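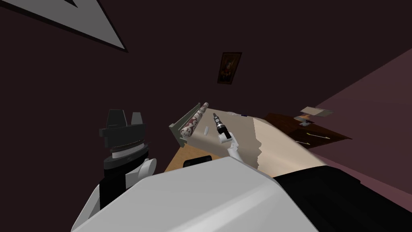 Light wood table top with pale beige cover, shown against a maroon-brown wall.

Mesus table cover, model 2441

Last updated: February

The Mesus cover is made for people who use one table for everything: eating, homework, sewing, repair of small things. It is a soft sheet of 2 mm thickness and you can cut it at home with normal scissors. We sell it in the Fedwood shop and by mail from our store in Trirkside.

The cover has a felt back, so it does not slide when you pull a plate or a book over it. Please wash it by hand in water of 50 degrees Celsius or less. Do not put it in the dryer. After washing, lay it flat until it is dry, otherwise the corners will stay curled for some days.

Before you cut, measure the table two times and leave one extra inch on every side. If your table has rounded corners, the paper pattern in the package is helpful. For tables longer than the sheet, please order two pieces and join them with Mets tape (sold separately).

Returns are accepted if the sheet is not cut.

14 shares | 3 comments

dorrit_k: Good cover but the smell needed a week to go away.

hallway9: Does the Mets tape leave glue on the wood? I have an oiled table.

pim: I used the tape on oiled oak and it came off clean. Try a small corner first.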